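Robot Software Engineer (control, perception or planning)
Trelleck, manipulation group
Full time, on site, start in November or whenever you can get free

Hi! I'm hiring one person, maybe two if I can talk my boss into it, and I wanted to write this ad myself instead of letting it go through the usual template. So it's long, and it wanders a bit. If you make it to the bottom you'll know pretty well what you'd be getting into.

What we make is the software that sits between "please put the lime in the basket" and a set of motor commands. Customers know it as Hevomero. It takes in depth and color from a camera on the wrist, works out what's on the table and where it can be grabbed, plans a path that doesn't hit anything, and then runs the arm along it while checking that the world hasn't changed in the meantime (it usually has). The core is C++, most of what surrounds it is Python, and there's a chunk of Rust in the logging layer that one of us wrote over a long weekend and everybody now depends on.

The team is 13 people. Five of us write code that touches the arms directly, the rest do learning, hardware, test, and keeping customers happy. You'd be number six on the arm side and you'd sit about ten feet from the robots, which is great until somebody is tuning gains and it buzzes all afternoon.

What you'd work on first

I don't like ads that promise you everything, so let me tell you what's really on the board right now.

Our planner is good in open space and slow in clutter. When the target is tucked behind something else and the wrist has to come in at a strange angle, planning time jumps to over 600 milliseconds, and you can see the arm sit there and think. I want that gone. There are a couple of ideas lying around (caching partial roadmaps, smarter seeds for the optimizer) and I'd love for you to show up with a better one.

Then there's calibration. We recheck the transform from camera to wrist every Monday with a script that is part code and part superstition. It needs to run by itself, notice drift, and complain loudly. Clear plastic is another sore spot. Depth goes full of holes on bottles and shiny wrappers, and our fallback is a segmentation model with a plane fit that I wrote in a hurry and have been embarrassed by ever since. Take it away from me, please!

And tooling. Oh, tooling. We have an internal replay viewer called Wandent that lets you scrub through any run with the point cloud, the joint torques and the planner's candidate paths all lined up on the same clock. It's my favorite thing we've built. The bug list has 73 open items. I won't hand you all of them, but if you're the kind of person who gets itchy about a slow timeline widget, you'll be very popular here.

Stuff I'd like you to have

Solid C++ or solid Python, and enough of the other one to read a stack trace without calling for help. You've made something physical move with code you wrote. A six-axis arm is perfect, but a balancing robot in your garage counts, and so does a CNC machine you bullied into doing something it wasn't meant for. You know what a quaternion is and you've been burned by the ordering convention at least once. You're fine with coordinate frames, inverse kinematics, and the idea that latency is a thing you measure with a script.

Some real-time experience would be lovely. So would trajectory optimization, point cloud work, or having kept a ROS 2 system alive for longer than a demo. If you've got one of those and want to learn another, that's plenty. I don't care where you went to school or if you did. I came to this from audio plugins. 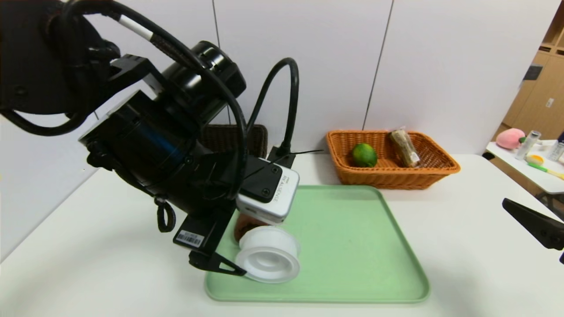 Robot Software Lead, Trelleck

The arm in that picture runs our stack, and a white table with a tray and a couple of woven baskets is pretty much what my working day looks like. The depth sensor rides on the gripper, so whatever the wrist does, the view does too, and a lot of the perception code is about coping with that. Look at where the roll of tape is, right under the gripper with something round and brown half hidden behind it. Getting a clean grasp pose for the thing in back is the kind of problem you'd own. Same with the snack bar in its clear wrapper leaning in the basket next to the lime, or whatever small citrus that is. And the cables! Those big loops are in our collision model as fat capsules, which wastes a ton of space, and I'd be thrilled if somebody did that properly.

How we work

Code review is quick and friendly. Anything that changes motion gets run in simulation against our regression set, which is 2,857 recorded table layouts at the moment, and then on a real arm at low speed with a hand on the stop button. We merge small. We have one planning meeting a week and I try very hard to keep it short. Core hours are ten to three, and the rest is up to you. You do need to be in the building most days, as debugging a gripper over a video call is miserable and I've done enough of it.

We share a floor with Oddsson, who build the grippers, so if the firmware is doing something weird you can walk over and ask. They have the better coffee machine too.

Pay depends on experience and we'll tell you the range in the first email, before you've spent any time on us. Health, dental, paid vacation that people really take, and a hardware budget for your own tinkering. We can help with moving costs.

How to apply

Send a resume and a few paragraphs to the jobs address on our contact page, with "arm side" in the subject line so it lands with me. In those paragraphs, tell me about a bug you chased that turned out to be in a place you didn't expect. Links to code are nice but not required. I read everything myself and you'll get an answer either way.

After that it's a half-hour call with me, then an afternoon here. No whiteboard puzzles. We'll give you a real log in Wandent from a run that went wrong, and you and I will go figure out why together. Bring questions, and wear shoes you can stand in for a while.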